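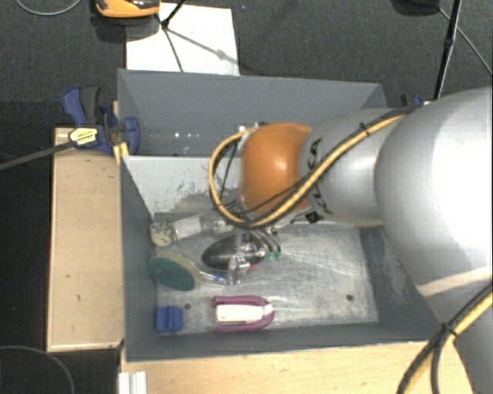
Skundside Household Reuse Project
Progress report to the Parry Fund, second period
Prepared by Delyth Prydderch, project manager
April 26, 2022

1. Summary

This report covers the work done since our January report. The Sadville collection point opened on schedule and has taken in household goods every week since. The Pena Street store had been closed for floor repairs and is trading again. We gave out 1,143 household items in the period, against a target of 1,000. Spending is within budget overall, with one line over and two under. We are asking for one change to the grant, which is set out in section 7.

2. Collections

Donations come to us in three ways: dropped off at Sadville, dropped off at Pena Street, or picked up by van from addresses in the Skundside area. Van pickups used to be the largest share. Since Sadville opened, drop-offs have overtaken them, and the van now runs three days a week instead of five. The driver's other two days go to deliveries, which was the bottleneck in the first period.

Quality of donations is mixed. Kitchen goods and small storage items are mostly fit to pass on after cleaning. Bedding is still a problem. Much of what arrives cannot be used, and we pay to have it taken away. We changed the wording on the donation leaflet in February to say that we only take bedding in its original packaging. Unusable bedding has gone down but has not stopped. The new wording is also on the sign at the Sadville gate, although that sign is hard to read from a car and we have asked for a larger one.

Small electrical goods are accepted at Sadville only. Each one is tested and labeled before it leaves the building. We had one tester in January and now have two, so the backlog that we reported last time has been cleared. Anything that fails goes to the county recycling contract. We do not attempt repairs, and have no plans to in the grant period.

3. Distribution

Items go to households referred by partner agencies. Most referrals are families moving out of temporary housing. We also had a group of referrals in March following a burst water main on the east side of Skundside, which were not planned for. Those households mainly needed basic kitchen items, towels and cleaning supplies, and we met nearly all of the requests from stock.

The average wait from referral to delivery was nine working days. The target in the grant agreement is seven. The longest waits were for cooking pots and for full sets of dishes, where we had more requests than donations for most of the period. We have started making up mixed sets instead of waiting for matching ones. Families are told about this before delivery and can choose to wait. Most do not.

We tried a new referral form in February. The old form had a single box where the agency wrote what was needed, and staff spent a lot of time calling back to ask about it. The new form is a checklist with room for notes at the end. Call-backs have dropped. Two agencies are still sending the old form and we have written to both.

Follow-up calls are made two weeks after delivery. The most common complaint was about delivery time slots. We currently give a morning or an afternoon, and people who are working find that difficult. An evening slot on Thursdays will be tried from June.

4. The Pena Street store

The store closed in January for the floor to be replaced and reopened in the third week of March, eleven days later than planned. The delay was with the supplier of the flooring. We lost sales income for those days, shown in section 6. The landlord paid for the floor itself.

While the store was closed we moved the sorting tables from the front to the back room and put the shelving along the side wall. There is now a clear route from the door to the counter that a wheelchair can use without turning. The fitting of the ramp at the back door is not finished. The contractor has given us a date in May.

Sales since reopening have been steady. Housewares sell best, followed by books. Furniture is slow, and we have stopped taking large pieces at this site. Prices have been left where they were.

5. Staffing and training

We have filled the assistant post at Sadville, which was vacant at the time of the last report. The new assistant started on full hours in February. The part-time bookkeeper left in March and the work has been shared between me and the store manager. This is not a good long-term arrangement. The post has been advertised twice, and we had four applications the second time. Interviews are next month.

All staff who handle stock have now done the lifting and safe handling course. Three have done first aid. The food hygiene course listed in the work plan has been dropped, as we no longer expect to accept packaged food. The money for it has not been spent.

There was one reportable accident in the period. A member of staff cut a hand on a broken glass while unpacking a donated box. The cut needed stitches and the person was back at work the next day. Cut-resistant gloves were already supplied but were kept in the office. They are now kept at each unpacking table, and boxes marked as glass or china are opened separately.

6. Budget

Rent, wages and insurance are on budget. Van costs are over by $500, nearly all of it fuel. We expect this line to come back toward budget with the van running fewer pickups, but fuel prices may cancel that out. Training is under for the reason given in section 5. Printing is under because the new leaflet was done as one large order instead of two.

Store income was more than $2,000 below forecast for the period. The closure explains most of it. The rest is the loss of furniture sales, which we had not allowed for in the forecast. We have revised the figure for the next period downward and will report against the new one.

The full accounts are attached separately. Please note that the January wages line in the attachment includes a correction from December and so looks higher than it should.

7. Request to the Fund

We ask for approval to move the unspent training money to the van line for the rest of the grant year. No additional funds are requested. If the Fund would prefer the money to stay in training, we could use it for a second round of the handling course for new starters, and would cover the fuel from store income.

8. Plans for the next period

Finish the back door ramp at Pena Street.
Appoint a bookkeeper.
Start Thursday evening deliveries and review them after eight weeks.
Bring the average wait down to seven working days.
Move the last two agencies to the new referral form.
Replace the gate sign at Sadville.
Agree the new lease at Sadville, which runs out at the end of the year. The landlord has indicated that the rent will go up. We do not have a figure yet and will let the Fund know when we do.

Attachments: accounts for the period; referral form (revised); accident report; donation leaflet.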